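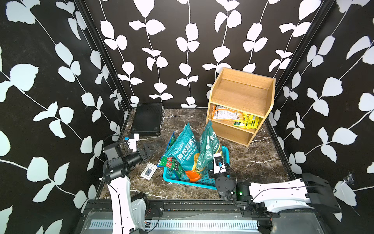
The quote was the easy part. One page, PDF, came through at 4 in the afternoon while Edeltraud Wallner was eating a sandwich over the sink in the break room. Two arms, mounts, grippers, controller. She forwarded it to the owners before she'd finished the crust.

"Then I started adding things," she says.

Wallner runs purchasing at Walholm, a garden supply packer with one warehouse, a seasonal rush and a capital budget you could lose in the couch. Potting mix, fertilizer packets, seed trays. Since last fall it's also been doing snack orders for a gift box client, which means soft, crinkly, slippery bags going into the same bins as soil. Three people quit during the spring rush. Hence the robots.

The plan was a test cell first. Small, enclosed, two arms, real stock. The bags go in a mesh basket, packets tucked in wherever they fit, snacks on a little wood shelf. If the arms could cope with that they could maybe cope with April.

What did the quote leave out? Fingers, to start with. Gripper fingers wear, or they're the wrong shape, and Walholm went through 3 sets in the first month. Cable. More cable. A base heavy enough that two arms swinging soil around don't walk it across the floor. Panels for the walls. An electrician, who was booked till March. Wallner kept a running list on the back of a shipping form and it hit 30 lines before anyone had plugged anything in.

Her advice to other small shops — price the cell, not the arm. She's seen people do it the other way. They get a good deal on the hardware, then spend the summer finding money for the floor.

The supplier question took longer than the spending. Clatura wanted to sell a finished cell with a service plan, fixed price, no surprises, and no changes either. Riedl sold parts and a phone number. Walholm went with Riedl, mostly because the stock keeps changing and Wallner didn't want to pay for a visit everytime a bag got a new size. She still wonders. The Clatura rep was right about the training hours, she says, and she'd budgeted zero for those.

Training hours. Worth stopping on. It took 183 hours of staff time to get to a point where the cell was worth showing to anybody. Paid hours, people off the packing line. Not one cent of it was in the first budget. It went under "misc" and then misc got a meeting of its own.

Soil is a mean test, by the way. A full bag sags, leans, folds over on itself. Fill shifts when you lift it. Boxes are what you see in the brochures, boxes are lovely, and Walholm ships hardly any. Wallner's first question to a vendor now is whether she can bring her own bags to the demo. One said no. Short call.

Both arms or one? They argued about it for weeks. One arm would of saved nearly half the hardware cost. But a bag in a basket wants something to hold the basket, or the bag beside it, and a single arm plus a clamp was starting to look like a second arm with fewer uses. So two. The owners signed off with a condition, no second cell until the first has been through a full season.

Financing was a lease through Seltgate, 2 years, with a buyout at the end. Monthly cost is higher than a loan would've been. Wallner likes that she can hand it back. She read the return clause four times, it says "original condition" and she made them write down what that meant for fingers and cables. Do that. Get it in writing before delivery, everyone's friendlier before delivery.

And spares. She holds a small line for spares each quarter and won't let it be raided, even for forklift tires. There was an incident with the forklift tires.

What would she change? Order the electrician first. Put the training hours at the top of the sheet. Leave more floor, too — the cell fit on the drawing, but nobody drew in the person who has to get behind it with a broom.

Next up is the season test, then a decision on the second cell. The spreadsheet for it already exists. It has a tab for misc, and this time there's a number in it.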